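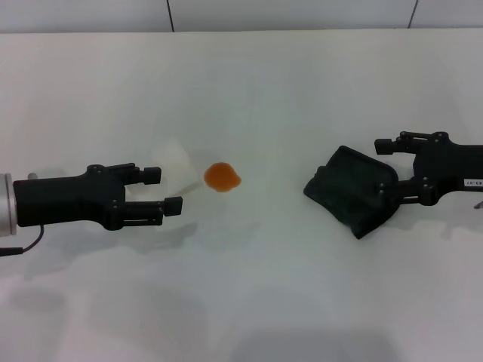

What happens at Sallby when a robot makes a mistake?

We stop the arms, write down what went wrong, and leave the station switched off until two people have signed the sheet. That has been the rule since our second year, and it came out of a bad August.

Sallby began as a small workshop run by Fathima Sarkar and Tullio Serra, who had both spent a long time repairing other people's machines and fancied building a few of their own. Today we teach two-armed robots the everyday cleaning jobs that come up in kitchens, canteens and labs, like wiping tables and dealing with spills. It's humble work and we're very fond of it (you should hear the cheering when a new arm folds its first cloth!).

Now, that August. We had a station named Dandik, our pride and joy, which had wiped up over 1000 test spills without any trouble. One afternoon a force sensor in the right wrist began to drift. The arm believed it was barely touching the table when it was really pressing down hard, and it kept on pressing, sweep after sweep, until a finger joint snapped and a piece of it flew across the room. Nouhaila Samir was standing by the door and the piece missed her, thank goodness, but she had a fright and so did the rest of us. The emergency stop was on the far side of the table, where she would have had to reach past the moving arms to get to it. We had set it up that way ourselves.

We closed the workshop for 13 days. Nuno Prata went back through the logs and found the drift had been there all week, small and plain to see, and that we had no alarm set for it. That was hard to read, and we still keep his report pinned up by the coffee machine.

A good many of our habits date from those days. Every station has two stop buttons, one of them beside the door. The wrist sensors are checked against a known weight each morning before any cloth is picked up, and if a reading is off, the arm stays parked. Finger joints are replaced after 2000 cycles, even when they look fine. Anyone at all can halt a test, including visitors, and they won't be asked to justify it.

Lourenço Ramalho looks after the fault book these days. It's a real paper book, rather battered now, and customers are welcome to read it when they come by. Some of the entries are a little embarrassing, and a few are still open, including a grip fault on the left arm that comes and goes and has kept Lourenço late on more evenings than he'd like.

If you'd like to visit, ring the bell at the side entrance and give us a minute to park the arms before we let you in.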